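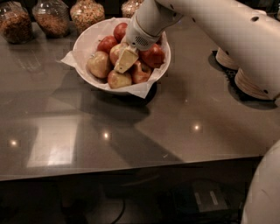
切ったりんごの変色を抑えるには、何に浸ければよいですか。
0.5%前後の食塩水に5分浸け、水気を切って密閉します。水500 mLに対して食塩2.5 gが目安です。塩味を避けたい場合は、後述のはちみつ水またはアスコルビン酸水溶液に置き換えます。

りんごの保存と下処理の手順

このページでは、家庭で購入したりんごの保存、切断後の変色防止、冷凍までを扱います。加熱加工(ジャム、コンポート)は別ページにまとめています。

1. 変色の仕組み

りんごの果肉にはクロロゲン酸などのポリフェノールと、それを酸化する酵素ポリフェノールオキシダーゼが含まれます。両者は細胞内で別々の区画にあり、切断や打撲で細胞が壊れると接触します。酸素があるとポリフェノールはキノン類に変化し、これが重合して褐色になります。
対策は次のいずれか、または組み合わせです。
・酵素の働きを抑える(食塩、酸)
・生じたキノンを還元する(アスコルビン酸)
・酸素との接触を減らす(浸漬、密閉)
・温度を下げる(冷蔵)
変色の速さは品種差が大きく、同じ品種でも熟度によって変わります。

2. 用意するもの

・りんご
・ボウル(1 L以上)
・はかり(0.1 g単位)
・計量カップ
・ざる、ペーパータオル
・密閉袋または蓋付き容器
・食塩、はちみつ、アスコルビン酸(食品添加物グレード)のいずれか

はかりが1 g単位しかない場合は、水を1 Lにして食塩5 gを量ります。小さじでの計量は塩の粒度によって誤差が出るため、濃度をそろえたいときには向きません。

3. 丸ごと保存する

3-1. 選別
打ち身、虫食い、軸まわりの割れがあるものを分けます。傷んだ果実はエチレンの放出が増え、周囲の果実の軟化を早めます。分けた果実は先に使います。

3-2. 包装
洗わずに1個ずつペーパータオルで包み、ポリ袋に入れて口を閉じます。表面のぬめりは品種により成熟に伴って出る天然のろう物質で、除去は不要です。洗うのは食べる直前にします。

3-3. 温度
冷蔵庫の野菜室またはチルド寄りの棚に置きます。0~5℃が適温です。果実が凍結する位置、冷気の吹き出し口の正面は避けます。室温に置く場合は15℃以下の暗所とし、1週間を目安に使い切ります。

3-4. 他の食品との分離
エチレンの影響を受けやすい葉物、きゅうり、ブロッコリー、キウイフルーツとは袋を分けます。追熟させたいキウイフルーツは、逆にりんごと同じ袋に入れて室温に置きます。

4. 切ったりんごを処理する

4-1. 浸漬液を作る
先に液を作り、その後で切ります。

A液(食塩水):水500 mL、食塩2.5 g
B液(はちみつ水):水200 mL、はちみつ大さじ1
C液(アスコルビン酸水溶液):水500 mL、アスコルビン酸1 g

B液は1歳未満の乳児に与えるりんごには使用できません。C液は酸味がわずかに残ります。レモン汁で代用する場合は水200 mLに小さじ1とします。

4-2. 切る
流水で洗い、縦に6等分して芯を除きます。切れない刃は断面の細胞をつぶし、変色を早めます。切ったものから順に液へ入れ、まな板の上にためないようにします。

4-3. 浸ける
A液は5分、B液は5分、C液は3分です。果肉が浮くので、ペーパータオルを1枚かぶせて全面を液に接触させます。10分を超えると食感が落ち、A液では塩味が目立ちます。

4-4. 水気を切る
ざるに上げ、表面をペーパータオルで押さえます。A液で塩味が気になる場合は、冷水に1回くぐらせてから押さえます。

4-5. 密閉
袋に平らに並べ、空気を抜いて閉じ、冷蔵します。弁当に入れる場合は保冷剤を併用します。冷蔵しても当日中、遅くとも翌日までに食べます。

5. 冷凍する

5-1. 皮をむいて1 cm厚に切り、C液に3分浸けます。
5-2. 水気を十分に取り、重ならないようにバットに並べて凍らせます。
5-3. 凍結後、袋に移して空気を抜き、品種と月(例:2月)を記入します。
5-4. 1か月を目安に使います。

解凍すると組織が崩れるため、生食用の歯ごたえは戻りません。凍ったまま加熱調理やスムージーに使います。

6. 歩留まりの計算

芯と皮の量を見込んでおくと、菓子用に必要量をそろえるときに過不足が減ります。手元での計量例を示します。

皮付き総重量:822 g
芯と皮:143 g
可食部:679 g
廃棄率:17.4%

計算式は「廃棄量÷総重量×100」です。芯を円筒形に抜く器具を使うと、包丁でくし形に切る場合と廃棄率が変わるため、同じ方法で測った値を使ってください。

7. うまくいかないとき

・浸けても端が茶色くなる
切ってから浸けるまでの時間が長いか、果肉の一部が液面から出ています。4-2と4-3を確認します。

・芯のまわりだけ最初から茶色い
切断による褐変とは別の原因です。貯蔵中の内部褐変が考えられます。異臭やかびがなければ、その部分を除いて使います。

・芯のまわりが半透明になっている
蜜入りの可能性があります。長期保存すると褐変しやすいので、早めに使います。

・保存中にぼけた食感になった
温度が高いか乾燥しています。生食に向かない場合は加熱用に回します。

8. 補足

アスコルビン酸は吸湿と光で劣化します。開封後は遮光容器に移し、乾燥した場所で保管します。水溶液は作り置きせず、使用のつど調製します。一度使った浸漬液も再使用しません。

訂正:4-1のB液の水量を100 mLから200 mLに改めました。ご指摘いただいたPhilomena Mac Suibhneさんに感謝します。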